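Furnace and range hood filters: things people ask me

How often should I swap my furnace filter?
I tell everyone to pull it out and look every 3 months. Got two dogs? Make it every 2. Mine was as grey as a sidewalk by March, and I only have the one cat!

Can I wash a pleated one?
Please don't. The pleats sag and the glue lets go. Our Fleklow mesh filters are the washable kind — warm water, a bit of dish soap, then let them dry right through. 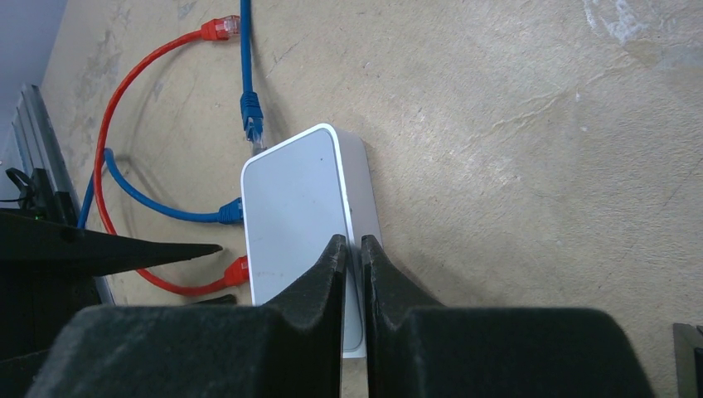

Which way does the arrow point?
Toward the furnace, the same way the air is moving. I still check twice, and I've been at this for years.

Do you cut odd sizes?
We sure do, at the Narkarcombe shop. Measure the slot, not the old filter, and ask for Zoltán. Custom orders start at $109 for a box, and shipping's on us over $100 if you pick stock sizes instead.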